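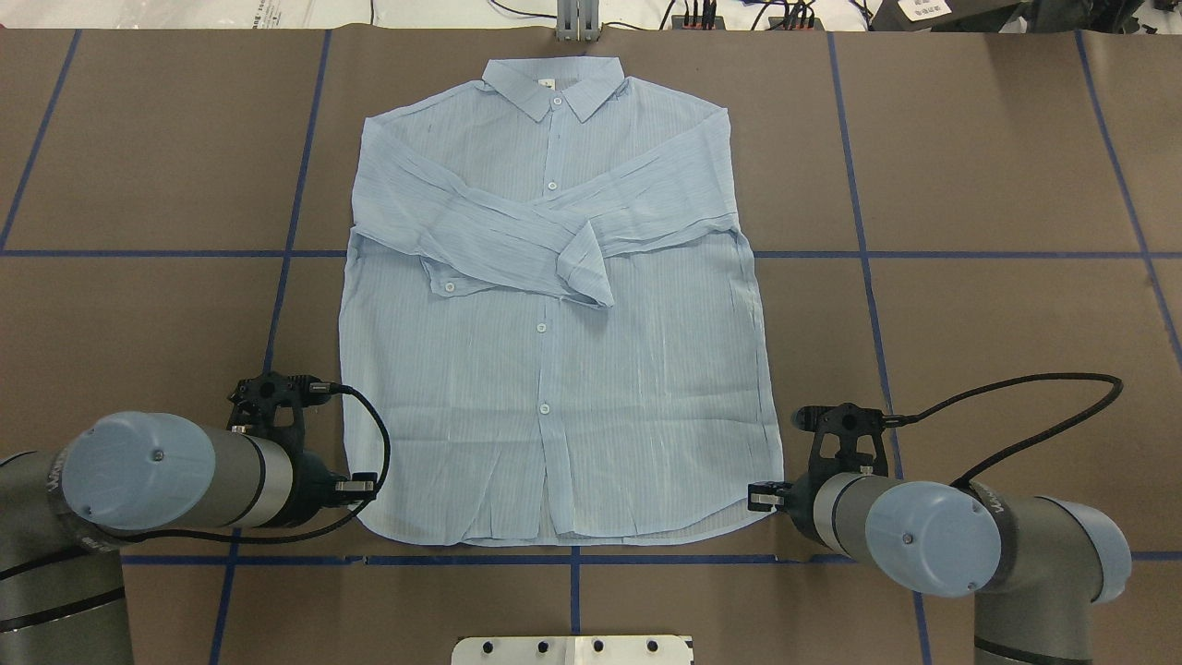
ラデク・ソコル(Radek Sokol)
Plella 研究開発部 主任研究員

2024年10月4日
Plella

双腕ロボットによるシャツの折りたたみ手法「Closell」の評価結果を公表

Plellaは、Cirnonexと共同で進めている衣類ハンドリング研究について、長袖シャツの折りたたみを対象とした学習手法「Closell」の評価結果をまとめ、技術報告として公表しました。

長袖の前開きシャツは、タオルやTシャツに比べて扱いの難しい衣類です。袖が身頃から離れて動き、薄手の生地ではしわの影が布の端と見分けにくくなります。従来の手法では、最初に布の輪郭を抽出し、あらかじめ決めた順序で折る方式が多く、袖の位置がずれると後の工程もそのままずれる傾向がありました。

Closellでは、折りたたみを一続きの動作として学習せず、「袖を内側に寄せる」「裾を持ち上げる」「半分に折る」「端をそろえる」といった短い区間に分けて学習します。各区間が終わるたびに布の状態を推定し直し、次の区間に進むか、同じ区間をやり直すかを判断します。やり直しの回数には上限があり、上限に達した試行は失敗として記録します。

学習には、作業者が2本のアームを操作して収集した259件の動作データを用いました。収集は2月に開始し、データの区間分けはCirnonexが担当しました。作業台には茶色の紙を敷き、青いテープで区画を設けています。学習用のシャツは八つの型で、生地の厚さ、襟の形、裾の形がそれぞれ異なります。

評価では172回の試行を行い、117回で最終工程まで到達しました。ここでいう到達とは、両袖が身頃の内側に収まり、二つ折りにした後の上下の端のずれが基準内にある状態を指します。しわの量は判定に含めていません。

失敗した試行で最も多かったのは、裾をつかむ際に前後の身頃のうち片方だけを持ち上げてしまう事例でした。次に多かったのは、交差させた袖のカフスが折り返しの途中で外に出る事例です。前者は区間のやり直しで回復する場合がありましたが、後者は回復できないことが多く、袖を寄せる区間の終了判定に課題が残っています。

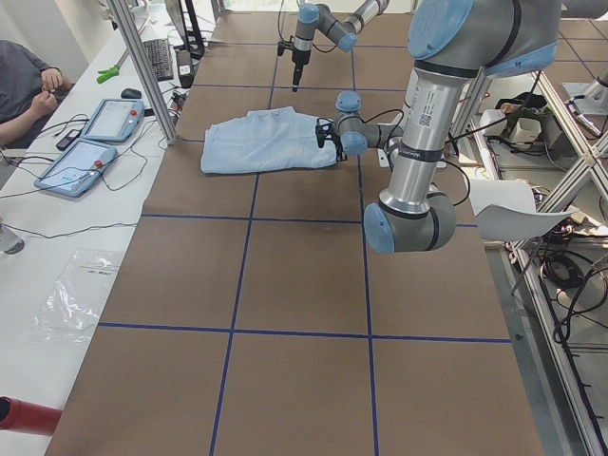 右側のアームのグリッパーが淡い青色の布の端をつまみ上げた状態。中央奥はもう一方のアーム。

ソコル主任研究員のコメント
「今回の数字は、単独で実用水準を示すものではありません。区間ごとに状態を見直す方式で、失敗がどこで起きたかを特定しやすくなった点を成果と考えています。裾のつかみ方については、指先を入れる角度を変えた追加の評価を始めています。」

今後の予定
Plellaは、リネン類の仕分け設備を手がけるHájekと協力し、乾燥後のシャツを対象とした評価を予定しています。広げられた状態からの折りたたみに加え、軽く丸まった状態から広げる工程も対象とします。評価条件と判定基準は、今回の技術報告に記載したものを引き継ぎます。

技術報告の内容
・区間分けの基準と注釈の手順
・状態推定モデルの構成と学習条件
・全試行の結果一覧と失敗の分類
・やり直し回数の上限を変えた場合の比較

動作データの公開については、Cirnonexと協議中です。公開の範囲と時期が決まり次第、当社ウェブサイトでお知らせします。

本件に関するお問い合わせ
Plella 研究開発部 広報担当
当社ウェブサイトのお問い合わせフォームをご利用ください。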